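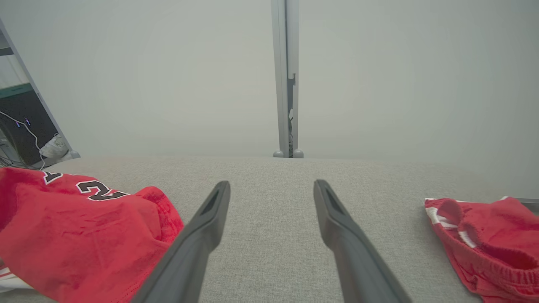

Photo: Allow project, Kimeck

Figure 4. Jersey and shorts before folding. Both pieces are crumpled; part of the number is visible on the jersey.

4. Handling of basketball uniforms

4.1 Garments and storage

The basketball uniforms in the Kimeck inventory are stored as two-piece sets. A set is a sleeveless jersey and a pair of shorts in the same color and size. The club buys them from Lekeline and washes them after each game. Between washing and the next game they are folded, paired and stacked on open shelves at Nowakowski Hall, and players pick them up by number.

Over the season, 2,893 garments passed through the folding station. This total counts a garment each time it came back from the wash, so the same jersey may appear in it many times. Warm-up tops, socks and towels went through a separate station and are left out of this section.

The uniforms differ from the cotton T-shirts in Section 3 in several ways that affect folding. The fabric is smoother and slides on itself, so a stack leans sooner. The armholes are large, and a hand or a corner of another garment easily ends up inside one. The shorts have elastic at the waist, and the elastic pulls the top of the garment into gathers whenever it is set down without being stretched flat.

4.2 Starting condition

We recorded the condition of each garment when it was put down for folding, using the same three grades as for the T-shirts: flat, partly folded over, and crumpled. Garments graded flat were rare in this group. Most came out of the basket in a bunch and stayed that way on the surface until someone spread them out.

Figure 4 gives a typical starting condition. The red jersey and the red shorts lie apart on a gray woven surface, and both would be graded crumpled. On the jersey, a "2" and part of another character can be read, in black with a white outline. The full number can't be read until the fabric is opened out. The shorts have white and red striped trim at the waistband and the leg opening, and the waistband is bunched into soft folds.

Partly hidden numbers were the main cause of delay at the station. Folders were asked to match jerseys and shorts before folding, and the number is the quickest way to tell two jerseys of the same color apart. When only one digit showed, folders tended to pick the garment up, shake it once and lay it down again. The second placement was nearly always flatter than the first, so the time spent reading the number was partly recovered in the spreading step.

The trim turned out to be useful in a similar way. On the shorts, folders looked for the striped band first and used it to find the waist. On garments without trim, such as the plain practice shorts, they had to feel for the elastic, and waist and leg openings were mixed up more often.

4.3 Folding order

Folders were free to choose the order of work during the first part of the study. Two habits were common. Some folded all the jerseys in a basket and then all the shorts, pairing them at the end. Others looked for the matching piece right away and finished one set before starting the next.

The first habit was faster for the folding itself, as the hands repeat the same motion. It was slower overall, because pairing the finished stacks meant lifting folded garments to check sizes, and some came apart and had to be folded again. After the February break, all folders were asked to work set by set. The instruction given to them was as follows.

Lay the jersey face down and smooth it from the hem toward the neck. Fold both sides in so the armholes meet at the center. Fold the hem up to the neck. Lay the shorts flat with the waistband at the top, fold one leg over the other, and fold once more from the leg openings to the waist. Place the shorts on the jersey, then turn the set over so the number faces up.

The last step was added at the request of the players, who wanted to find their set without going through the stack. It also gave the folder a final check. A set with an unreadable number was opened and folded again.

4.4 Stack height

Each shelf holds 24 sets when they are arranged in stacks of 4. We tried taller stacks in order to free a shelf for shoes, which were otherwise kept on the floor near the door. The taller stacks stayed up while they were left alone but slid when a set was pulled from the middle. The limit of 4 was kept, and the shoes were moved to a rack in the hallway.

Stacks made only of jerseys were less stable than stacks of full sets. We think the folded shorts add a thicker, rougher layer that keeps the smooth jersey fabric from sliding. We did not measure friction and offer this only as a likely explanation.

4.5 Errors

An error was recorded when a set on the shelf had the wrong shorts, when the number faced down, or when either piece was inside out. Wrong shorts were the most frequent error before the change in folding order. Most cases involved neighboring sizes, where the difference is hard to see once the garment is folded. After the change, the most frequent error was a piece left inside out.

Inside-out shorts were harder to catch than inside-out jerseys. A reversed jersey shows the back of its print and is noticed at once. Reversed shorts can look correct from a short distance, particularly if the trim is sewn through and shows on both sides. Folders began checking the label at the waistband, and we added this check to the written instruction for the remaining 50 baskets.

The station sheets do not show who folded which set. We therefore can't say how much of the drop in pairing errors came from the new order and how much from practice. Section 5 returns to this question with the towel data, where the folding method stayed the same all season.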